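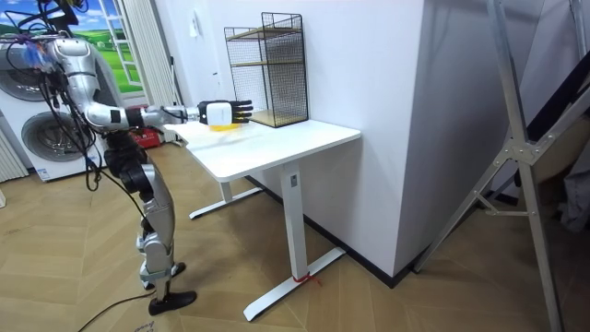 4. Setting your sitting and standing heights

Right, by now you should have the legs bolted on, the top the right way up and the Castedby handset clipped under the front edge. If the handset is still showing two dashes, go back to step 3 and do the reset again, holding the down arrow until the desk gives its little dip and comes back up. Mine needed it twice.

4.1 Plug the Kaimal straight into the wall socket. I used an extension lead for the first week and the motor kept stopping halfway up, which I blamed on the desk and moaned about to everybody. It was the lead.

4.2 Take everything off the top that could roll, spill or topple. Mugs especially!

4.3 Sit on the chair you're really going to use, with your shoes on if you work in shoes. Press the down arrow until your forearms lie flat on the desk and your shoulders drop. Ignore the number on the display for now, it only tells you the height of the frame and takes no notice of how thick your top is.

4.4 Press M, then 1. The display blinks and you've got a sitting height.

4.5 Stand up and do the same again with the up arrow. Most people go too high the first time (I did, by a good way) and end up with their shoulders round their ears. Stop when your elbows are at a right angle, then take it down a touch. Press M, then 2.

4.6 Try both buttons. You have to keep your finger on the button until the desk stops moving. If you'd like it to carry on by itself after a single tap, hold M and 1 together for 5 seconds until the display says A. I leave that switched off at home — there's a cat.

CAUTION: Keep knees, chair arms and drawer units clear of the top on the way down. The desk does have a bump sensor and it will back off if it meets something solid, but it's slow to notice anything soft, and I wouldn't like to test it on a leg.

Note: if the desk stops and shows E4, it has got too warm from going up and down. Leave it alone, have a cup of tea and try again later. Pressing the buttons harder does nothing, I've checked.

5. Sorting out the cables

This is the dull bit, and I'd still do it before you put your monitor back.

5.1 Raise the desk to its full height. All your measuring has to be done from up here, or you'll find out the hard way which cable was the short one.

5.2 Fix the Wurari tray to the underside, towards the back, using the short screws. The long ones are for the feet and will come right through the top. Ask me how I know.

5.3 Put your extension block in the tray for the monitor, lamp and so on. The desk itself keeps its own plug at the wall, as in 4.1.

5.4 Run each cable back to the tray with a loose loop in it. Don't pull anything tight. Tie the loops with the fabric strips in the bag and keep the plastic ties for things that never move.

5.5 Gather the leads that go down to the floor into the Wirus sleeve. It comes far too long, so trim it with ordinary scissors — a bit at a time, it frays.

5.6 Lower the desk all the way while you crouch at the side and watch. Nothing should pinch or drag. If a loop hangs low enough to catch your feet, take it up a little and run the desk again.

Once you're happy, go round the frame bolts with the hex key. I do mine again every June, and there's always one that has worked loose, usually back left.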